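Eklow opens textile return trial, with dark synthetics as the main test

Recycling company Eklow began a mail-in return trial for household textiles in July, covering 621 homes and four categories of fabric: bedding, towels, fleece and other brushed synthetics, and mixed cotton knits. The trial is meant to establish how much of the material can be sorted by fiber content without a person reading the care label.

Black fabric has its own line in the test plan. It is the category most often sent to manual inspection at the company's Katel sorting plant.
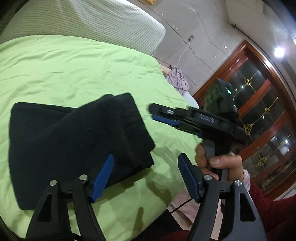
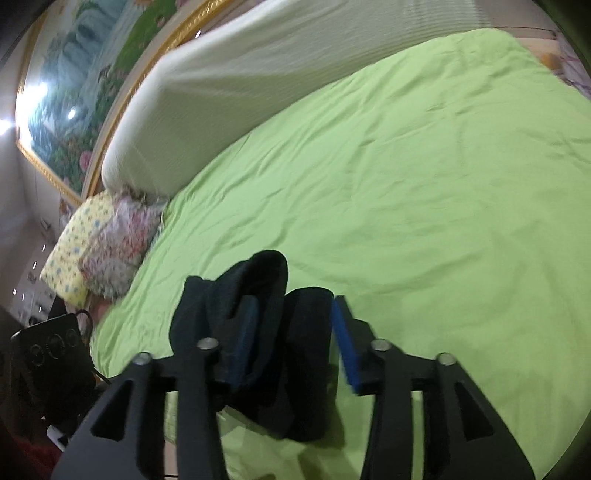
Folded black cloth on green bedding.

Most automated textile sorting relies on near-infrared light. A lamp illuminates the item, a sensor records the reflected spectrum, and software compares the result with a library of known fibers. Cotton, wool, polyester and nylon each absorb at different wavelengths, and a clean reading takes a fraction of a second. Carbon black pigment, which is common in dark synthetics, absorbs across nearly the whole range. Too little light comes back for the sensor to make a match, and the item drops into the reject stream.

Rochelle Rakena, who manages the Katel line, said the reject stream is the plant's largest labor cost. "A gray towel goes through in one pass," Rakena said. "A black one may go through twice and still end up on the table with somebody looking for the tag. Half the time the tag has been cut out."

Two changes are being tested. The first is a second sensor operating in the mid-infrared, where carbon black interferes less with the reading. The sensor is slower and has to sit closer to the fabric, so the belt at that station runs at a reduced speed and carries only items the first sensor has failed to identify. The second is a change in how items arrive. Participants have been asked to fold each piece flat with the outer face showing and to keep each category in a separate paper sleeve. Loose garments tend to bunch on the belt, and seams, zippers and linings then fall under the sensor in place of the main fabric.

Whether households will follow the folding instructions is one of the open questions. In an earlier run with 89 homes, returns came in every condition from pressed and stacked to knotted inside a pillowcase. Piyumi Mollah, who wrote the participant guide, said the first version ran to six pages and has since been cut to one.

"People will fold something if you tell them once," Mollah said. "They will not read a page on fiber blends."

Each household receives a flat-packed return box, a set of sleeves and a prepaid label. Boxes hold up to nine pounds. Items must be clean and dry, and the guide excludes pillows, duvets with filling, electric blankets and anything with a rubber backing. Duvet covers, flat sheets and fitted sheets are accepted with elastic and buttons left in place. Elastic is removed mechanically at the plant after sorting.

Sorted cotton goes to Joubert, a fiber processor that shreds it for respinning and insulation batting. Polyester above a set purity level goes to a separate contractor for pelletizing. Mixed material that cannot be identified by either sensor is baled and sold as wiping cloth feedstock, at the lowest price of the three.

Purity is where the dark fabrics matter most. A bale of polyester with too much nylon or elastane in it is downgraded as a whole, and operators have generally kept black items out of the higher grade for that reason. Eklow has set aside 330 labeled reference samples, washed between one and fifty times, to check whether repeated laundering changes the mid-infrared reading. Fabric softener residue and dye loss are both being tracked. Software for the comparison is supplied by Gremora.

Refugio Cuautle, a materials engineer advising on the trial, said brushed fabrics present a separate difficulty. The raised surface scatters light, and pile depth varies with wear. "You get a different number from the same blanket depending on which way the nap is lying," Cuautle said. The current procedure takes three readings per item and discards the outlier.

The trial is scheduled to run until 1866 boxes have been processed or the supply of labels is used up. Results will be reported by category — weight received, share identified at each sensor, and share sent to manual inspection. No decision has been made on extending the service to apartment buildings, where shared collection bins would replace the mail-in boxes.

Households already enrolled can request replacement sleeves through the account page. Enrollment for new addresses is closed.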